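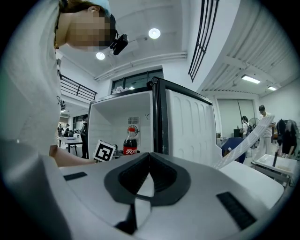
Search this community Enter keywords

Where should a tall bottle stand in a mini-fridge?

Ye-ji Myung
Our office keeps a mini-fridge for staff use. Is the door or the shelf preferable for cola?

Kyung-tae Geum
The shelf — upright, toward the back, with the cap closed. 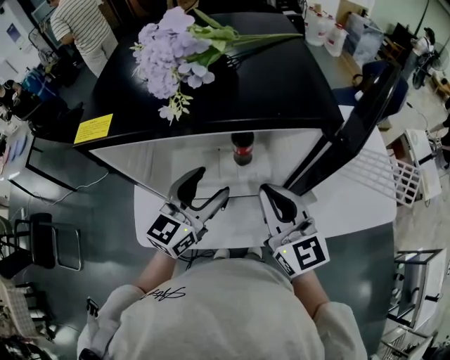 Page last changed: 6th July

Moon
Door is fine.

Rustmont
Please consult the manual first. Door racks differ in depth, and a full bottle should not press against the door when it is shut.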